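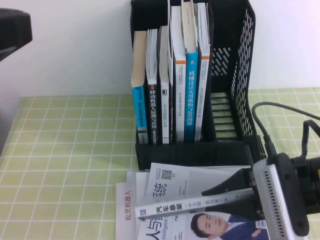
desk sort, day one. books standing up finally — blue one on mechanical design mechanisms stays where I can reach it

mobile robots book too. keep lending it out, keep chasing it

brochures and booklets still in a pile in front. no idea which ones Dragica wants. asking her tmrw

mesh organizer is better than the old Gadik tray — papers dont slump over

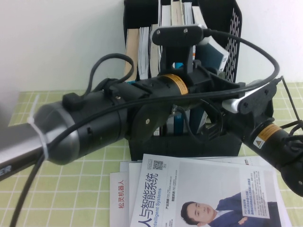 File organizer at the back, books upright

next up: the drawer. 20 pens, maybe four write

if anyone at Northorpe wants spare binders shout befor Friday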